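4.2 What people carry, and what they leave at home

I went into this part of the study expecting to write about shopping. The interviews were meant to cover the Saturday-style big shop at the Mercado in Fodimbridge, and how households had changed their habits after the number 19 bus stopped running out to Grallgate. What I got, over and over, was talk about bags. People wanted to tell me which one they took, which one had let them down, and which one they would never lend to a sister again. So I gave in and added a question.

Of the 300 households that sent back the diary, 56 agreed to sit down with me or with Adesuwa Okafor for a longer chat, usually at the kitchen table and usually with the kettle on. (Adesuwa did the Kanbridge visits, and her notes are much tidier than mine.) We asked people to talk us through the last trip they had made on foot or by bus, from picking up their keys to putting the milk away. The bag question came near the end, once everybody had warmed up.

The first thing to say is that almost nobody chose a bag for how much it held. I had a lovely theory about capacity — drafted, with a graph — and it had to go. People cared about whether the thing would stand up by itself on a bus floor, whether it closed properly, and whether it looked, as several of them put it, "like shopping". That last one surprised me. A bag that looks like shopping is fine on the way home and a bit embarrassing on the way to work, and plenty of our respondents were doing both on the same trip. Plain dark bags with a proper fastening did well on all three points (Figure 2), and they came up far more often among people who went on somewhere else before going home.
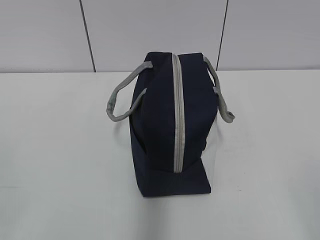
Figure 2. Navy fabric bag with a light grey zip, standing upright.

Rakiya Nwosu felt I was making too much of looks. Closing was the whole matter, she told me, and if I had ever chased onions down the aisle of a bus I would have put it first and left the rest for a footnote. She would happily carry something bright orange as long as it shut.

I take the point, and going back through the transcripts I think she speaks for a good many of the older bus users. The spill stories are nearly all theirs. Younger respondents hardly mentioned spills, though they also made shorter trips and bought less each time, so I wouldn't want to lean on age too hard.

The second thing is about what stays at home. Most households owned far more bags than they used, kept in a drawer or inside another bag, and they were a little sheepish about it. Osaze Lawal called his "the archive" and then asked me to leave that out, before changing his mind. These spares did get used, but for lending, for charity shop runs and for wet swimming things. They had dropped out of shopping altogether. Earlier work that asks people how many reusable bags they own is, I suspect, measuring the drawer, and I'd be wary of reading those totals as a sign of what goes out of the door in March when it's raining sideways.

I'll come back to the lending in section 4.3, where it ties in with who shops for whom.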